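Patar Opens Textile Sorting Line in Stovton

STOVTON - Patar, a processor of used clothing, has begun operating a sorting line at its Aguirre Street building. 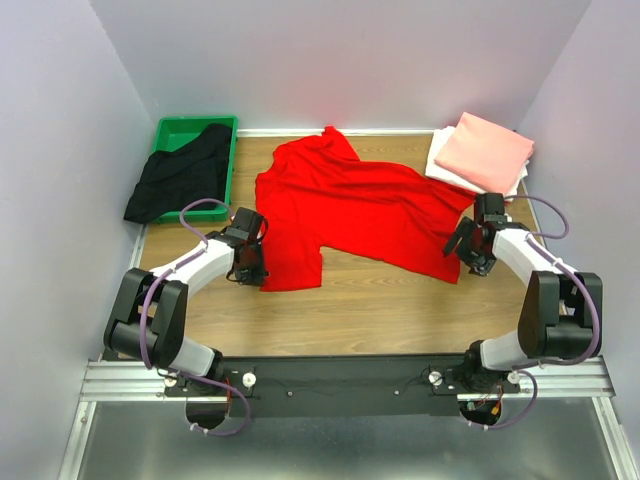 The line handles 32 bales per shift and separates garments by fiber content, color and condition. Wool, cotton and polyester leave the building as separate grades. Mixed fibers are baled for insulation makers.

Patar supplies 166 resale shops in the region. Until July, all sorting was done at the Rimitz depot, 253 miles away, which added three days to each delivery. Rimitz will stay open for shoes and household linens.

"Shops order by grade and weight, and they need both to match the invoice," said Olga Barrios, operations manager at Patar. "Each bale is now weighed twice - once at intake and once before loading."

Zippers and buttons are removed only from garments sent for fiber recovery. Loads are accepted on weekdays from 7 a.m. Shops with standing orders do not need to change their account details.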